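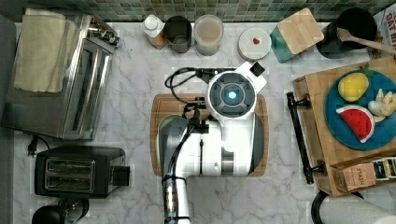
The kitchen socket goes off when the toaster and the small oven are used at the same time. I am writing from the flat in Burneneck, and this is our second report on it. Before I sent it I looked over the worktop again, as your reply asked. There is a black cord lying with its plug on the counter below the oven, and a kitchen towel folded over the top of the oven. Please tell me if either is a problem, and also how far the toaster should stand from the oven.

Posted 29 Aug 2026 by Carmela Melis
Print this page | E-mail this page

Ticket 146, Trarnlow Home Support
Status: open
Handled by: Ermanno Fiore

Reply from Ermanno Fiore
Thank you, Carmela. The towel should come off the oven before it is switched on, every time. Any cord should lie away from the hot sides. Please try each appliance alone, on the same socket, and write down what happens. Use the toaster on its middle setting and with bread in both slots.

Reply from Carmela Melis
I did the test in this order:
- Toaster alone, setting 3: no fault.
- Oven alone, 23 minutes: no fault.
- Both together: the switch in the hall box went down after about 2 minutes.
- Kettle alone: no fault.

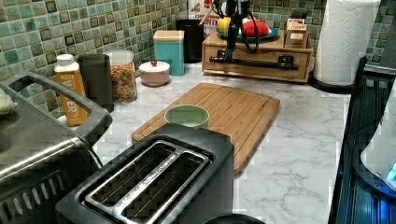 Worktop with toaster, small oven and cutting board.

The toaster stands close to the oven, and I would like to keep it so, as the board needs its place behind. If I move the toaster to the right I must cut the bread somewhere else. Leonardo proposes an extension lead from the other wall. I am not sure it is allowed.

Reply from Ermanno Fiore
Please do not use an extension lead for heating appliances. From your test it looks like too much load on one circuit, and I see no sign of a fault in the toaster. Until the electrician has visited, use one at a time.

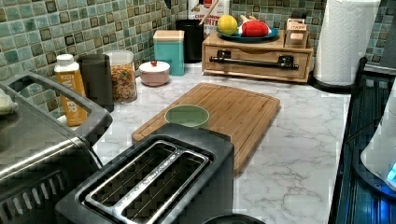

He will need to reach the sockets, so clear the worktop on that side and let everything cool down first. Empty the crumbs from the toaster as well, with the plug out. If the switch goes down with only one appliance running, stop using that one and add a note to this ticket.

Reply from Carmela Melis
Understood. I will make the toast first and the oven after. Ottavio will be at home for the electrician. Should we also switch off the fridge during the visit?

Reply from Ermanno Fiore
No, leave the fridge on. The electrician will tell Ottavio if it must go off.

This site uses cookies to remember your ticket number. Accept | Settings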